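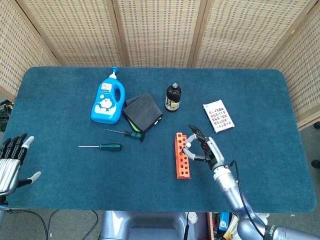

In Praise of the Boring Refill

I want to make a case for refilling things. Soap, dish liquid, laundry powder, vinegar, all of it. I've been doing it since July and I like it far more than I expected to, and I say this as a person who has quit every household resolution I ever made!

My shop is Dustier, on the corner by the old bus depot. Hina Baloch runs the counter and keeps the big drums along the back wall. You weigh your empty, write the number on a bit of tape, fill up, and pay for what went in. The first time I spilled hand soap down my sleeve and went home smelling like a lemon orchard. The second time I brought a funnel.

People hear "refill" and think of guilt. They think of lectures about the ocean and jars lined up in a kitchen nobody cooks in. I think that's a shame, because the best part is how ordinary it is. My containers don't match. One used to hold pancake syrup. The shampoo lives in something with a faded label for a product I can't remember buying, and it pours just fine – better than the fancy glass one I got as a gift, which has a neck so narrow that you could grow old waiting for conditioner.

My sister-in-law, Angharad, thinks the whole business is a hobby for people with free afternoons. She has a point. Dustier closes at 6, and if you work late or don't drive, the supermarket wins every time. Two of the drums were empty on my last visit, too, and the unscented dish liquid is thin stuff that takes three squirts to shift bacon grease. I'd love to see longer hours, and I'd love to see the big stores put a few taps in so that nobody has to make a special trip. Prices should be on the wall in large numbers as well. I shouldn't need my glasses and a calculator to find out what a pint of soap costs.

But go once and see! Take the ugliest bottle under your sink, the one with the good pump (a good pump is worth keeping for years, and most of them get thrown out while they still work perfectly well). Rinse it with warm water, leave it upside down overnight, and let it dry all the way before you fill it. Start with hand soap, which you'll use up quickly, and leave laundry powder until you've got a wide funnel and a bit of patience. And ask Hina about the orange one – it isn't on the list, but she usually has some.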